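Projects > bedroom-handling > README

# Bedroom handling: equipment plan and budget notes

Working notes for the Tralwood bed-making trial, kept next to the data so that anyone ordering parts can see what the figures rest on. Edit in place and add the month when a price changes.

## What the work needs

The task is bed-making in furnished hotel-style rooms: duvets, pillows, loose cloth. Two arms are the minimum. A single arm can drag a duvet but can't square it up, and we have dropped that option from the plan.

Hands are the main cost after the arms. Zilthorpe quotes 12 weeks for a replacement hand, so a spare has to be ordered with the first batch. Trolleck holds gripper pads in stock.

Power is easy to forget. Allow one extension lead per arm and one for the charger, and budget for flat cable covers on carpeted floors.

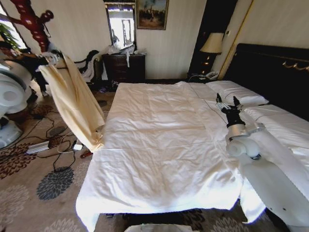

## Budget lines

- Arms: hire for 3 months from Aryee, then decide whether to buy. The hire fee does not count towards the purchase price.
- Spare hand: over 3,000 pounds before delivery.
- Linen: white duvet covers and pillowcases, bought in one lot so the weight stays the same.
- Cable covers and leads: from the general lab budget.
- Transport: not yet quoted. Needs a van with a tail lift.

## Still open

Insurance for work in rooms we don't own. Aryee covers the arms only, so damage to furniture, mirrors and lamps would fall to us. The Tralwood office wants a figure by December.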